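3.2 Der gemeinsame Tisch als Ablagefläche

Gemeinschaftstische gelten in der Raumplanung als neutral. Unsere Begehungen in Prisudthorpe legen nahe, dass sie das etwa zehn Minuten lang sind. Danach setzt ein, was Hsu in seinem Protokollbogen »Sedimentation« nennt: Geräte, Kabel und Schachteln lagern sich ab, und wer später kommt, setzt sich um die Ablagerung herum. Das Projekt Stundero hat dafür 300 Tischsituationen erfasst, die meisten am späten Nachmittag, wenn der gute Wille zum Aufräumen erfahrungsgemäß erschöpft ist. Abbildung 2 gehört zur Gruppe »helle Platte, Teppichboden, Sitzende am Rand«.
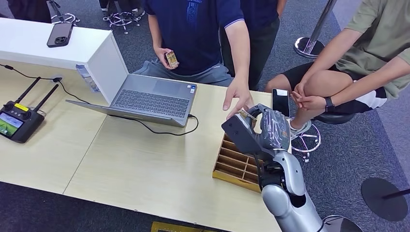
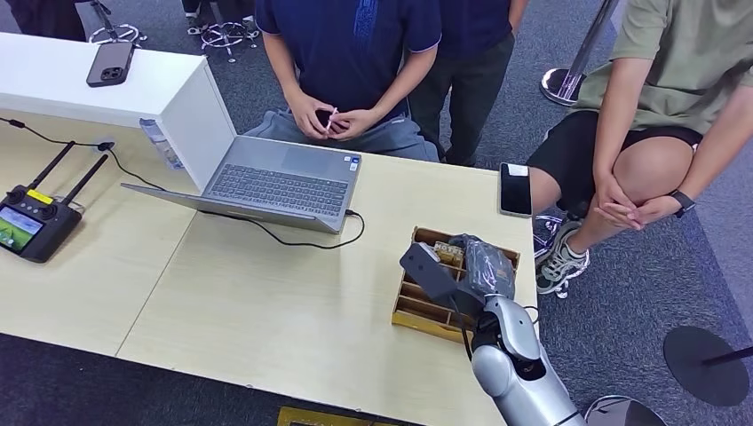
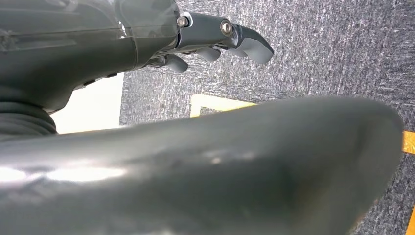

Abb. 2: Aufnahmen aus einem Raum mit Teppichboden.

Auffällig ist im Gesamtbestand die Rolle der Fächereinsätze. Sie werden angeschafft, damit Kleinteile einen Ort haben, und verbrauchen dann selbst einen. Der Hersteller Veller liefert seine Einsätze in einer Breite von 400 mm, was auf dem Papier neben jeden Laptop passt. Auf dem Papier gibt es allerdings keine Ladekabel. Telefone wiederum wandern bevorzugt auf erhöhte Flächen oder bleiben gleich in der Hand. Hocker verhalten sich disziplinierter als erwartet und werden in Abschnitt 4 gesondert behandelt.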